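Keeping Things Going: A Talk with Nesrin Saraç

By Cledwyn Nicholas
2023-10-14

I went to Leltoven to ask Nesrin Saraç about sewing machines and came home with a notebook full of everything else. She has been fixing household things for 29 years, first at her uncle's bench and then at her own shop, Polat, which sits between a bakery and a shoe store on the main street. She talks fast and she laughs a lot, and she can't hold a conversation without picking something up and turning it over to see how it goes together.

"People come in a little embarrassed," she says. "They put the lamp on the counter and they say, I know it's silly, it was only a cheap lamp. And I say, do you like the lamp? They like the lamp! So let's fix the lamp."

Her first repair was a doorbell. She was eleven, it was her grandmother's, and it had stopped making the second of its two notes. She took off the cover with a butter knife and found a dead moth stuck in the works. "I took out the moth and there it was, ding dong. I must have rung that bell all afternoon. My grandmother took the butter knife away from me and gave me a screwdriver, and I still think that was the best present I ever got."

These days the work comes in from all over the county. There are box fans in summer and space heaters once the evenings cool off, and a steady stream of mixers, record players, vacuum cleaners, kitchen scales and desktop computers all year long. She won't do microwaves. She'll do a music box, but she wants you to leave it with her for as long as it takes, and please don't call.

I asked whether all these things have anything in common. She loved that question, and we spent a good half hour on it.

"Dirt!" she says. "Dirt and old grease. Something that was put there to help, and then it dried out. In a sewing machine it's the oil. It turns into a kind of varnish and the whole machine seizes up, and the owner thinks the motor is gone. In a fan it's the bearing. In a computer it's the paste on top of the processor, which carries the heat away, and after enough years it's like old frosting. You clean it off, you put on fresh, you move on to the next thing. I love those jobs. I really do."

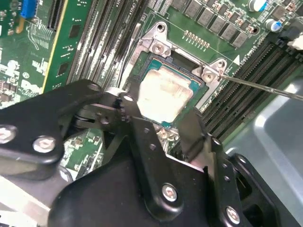

The sewing machine years

We did get to sewing machines in the end. For a long stretch they were most of her business, and she still has a soft spot for the heavy black ones with the gold scrollwork. She learned them from a retired tailor in Jundden, a town two bus rides away, and she went every week for a whole winter with a sandwich in her coat pocket.

"He wouldn't let me touch a tool for the first month. I had to sit and listen. He'd turn the handwheel and ask me what I heard, and I'd say, I hear a sewing machine. He'd shake his head and turn it again. Then one day I heard it, this tiny little tick, once every turn, and I jumped out of the chair. It was a burr on the hook, so small you could only feel it with a fingernail."

She still works that way. When a machine comes in she turns it by hand before she does anything else, with the shop radio off. She showed me on a green portable from the fifties, and I have to say I heard nothing at all. Then she put my finger against the side of it and I felt a sort of catch, like a hiccup. I was thrilled. I think I made her do it four more times.

What does she tell somebody who finds their mother's old machine in a closet and wants to use it again?

"Don't plug it in yet. Look at the cord first, the whole length of it. If it's cracked, stop there and bring it to somebody. If the cord is good, take out the bobbin case and brush out the lint. You'll be amazed at the lint, there's enough in there to knit a hat. Then one drop of oil in each hole. One! People drown them. And a new needle. I can't tell you how many 'broken' machines I've cured with a new needle."

What it costs, and what people will pay

Money comes up at the counter every day, and she's frank about it. Some repairs don't pay. A toaster that sold for next to nothing might take her an hour, and she can't charge a full hour for it, so she tells people up front and lets them choose. She once put $447 worth of work and parts into a reel-to-reel tape player because the owner had recordings of his brothers singing on the back porch and wanted to hear them on the machine they were made on.

"Was it sensible? I don't know. He came to pick it up and we threaded a tape right here on the counter, and you could hear a dog barking behind the singing, and he said the dog's name. I'd have done it for free, but don't print that." (She called me later to say I could print that.)

She keeps a shelf of things that people never came back for, and every March she sells them off from a folding table on the sidewalk. There's usually a line. Last spring the first thing to go was a waffle iron, and two women nearly fell out over it before they found out they lived on the same street and agreed to share.

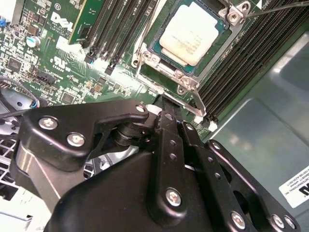 Old thermal paste covering the processor on a Dell motherboard.

Evenings at Premari

Two evenings a month she teaches a class called Premari, named after the street where she grew up. It's held in the back of the shop, with eight stools and a very large pot of tea, and the rule is that you bring something of your own that doesn't work. She doesn't fix it for you. She'll stand beside you while you do.

I sat in on one. A teenager had a pair of headphones, and a man in a beautiful gray suit had brought a pepper mill. On the next stool a woman was rewiring a table lamp, her third, and she had opinions by now. She told me the underwriter's knot was the most satisfying knot there is, then undid hers so I could tie it myself. It took me a few goes. It really is satisfying!

"The first ten minutes everyone is scared," Nesrin says. "They think there's some secret inside. Then the cover comes off and it's a spring and two screws, and you can see their shoulders come down. After that I can't get them to go home."

Her one piece of advice for beginners is about screws. She uses old muffin tins, one cup for each stage of the job, filled left to right and emptied right to left. She is strict about it. The man with the pepper mill put two stages in one cup and she moved them herself without breaking off her sentence.

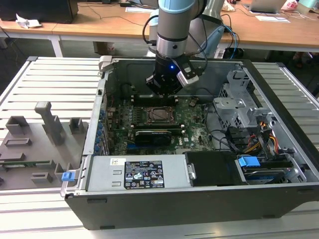
She's also a great believer in writing things down. Every job gets a card with the date, the fault and what she did about it, in pencil, and the cards go into a set of old library drawers by the door. She pulls one now and then when the same thing comes back, and she reads her own notes like letters from a friend. One of them, for a mantel clock, said only "humming, not the clock." She had a good long think and then remembered that the customer's refrigerator had been the real trouble.

I asked what she has at home that's broken. She put her hand over her eyes.

"The kitchen drawer. It's been sticking since I moved in. My husband asks me about it and I say, take it to the shop, get in line."

Before I left she asked whether I had anything with me that needed looking at, and I remembered my umbrella, which has had one floppy rib for years. She had it open on the counter before I'd finished explaining. A twist of thin wire, a squeeze with the small pliers, and she handed it back to me and told me to dry it open from now on, in the bathtub if I had to.

Polat is open mornings and most afternoons. The next round of Premari evenings still has a couple of stools free, and you can sign up at the counter. Bring something that doesn't work, and your own mug if you take a lot of tea.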